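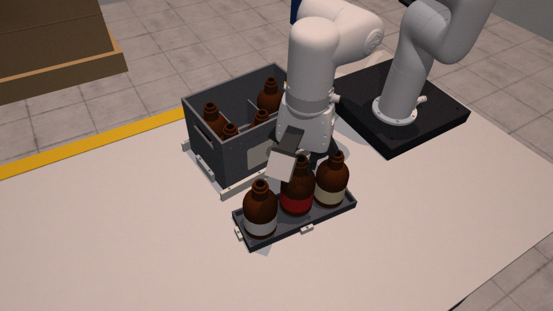 By Shafiq Liyanage | Workshop Tips | Updated 13th September

Planning a bench-top bottle cell: what to price before the arm

Most small bottlers start the budget with the robot. Start it with the table. The arm is one line on the quote, and the lines under it are the ones that move.

Sketch the cell first. A crate-to-tray layout needs a crate position, a tray position and a base position, all within comfortable reach of the arm. Cut each footprint out of cardboard at full size and tape it to the bench. The base plate takes more room than people allow for, and a square plate can be turned corner-forward if that suits the cable run.

Reach
Do not plan to use the full figure on the data sheet. Measure to the far corner of the crate, at the height the gripper has to be when it clears the wall. A deep crate costs you height twice: once to get in over the side, once to lift the bottle back out. If the crate has a divider, check finger clearance on both sides of it.

Fixtures
Small screwed-down blocks and bars are enough to locate a tray or a crate. Budget for them as a separate line, with spares. We paid Rimari for the first set and made the second set ourselves. Put stops on two adjacent sides at minimum, and leave the lifting side open so the operator can swap crates without tools. Mark the positions on the table before drilling.

Gripper
Quote the gripper with its fingers. Some suppliers list them apart. Take your real bottles to the demonstration, with labels on, in every label stock you run. An amber bottle with sloping shoulders leaves a short neck to hold, so ask for the grip point in writing. Measure the gap between neighboring bottles in the tray and compare it with the fingers fully open, including the linkage.

Simulation
A simulated layout is worth buying before hardware. Zineb Badawi at our Plitville shop ran ours for 9 days and moved the tray twice. The second move brought it 105 mm closer to the base and saved us the longer arm. Ask for the model files as part of the order. Quintana included them; Nukcombe wanted a separate fee.

Lines often missing from the quote
Table, leveled and drilled
Base plate and mounting hardware
Fixture blocks, bars, screws
Cables and connectors
Guarding and floor marking
Spare fingers
Operator training, two people
Breakage allowance (we used 100 bottles)

Order of purchase
Crates and trays first, in the final pattern. Then the table, then the gripper, then the arm. Changing crate supplier after the fixtures are cut means cutting them again.

Keep the cardboard templates. You will want them when the second cell is discussed.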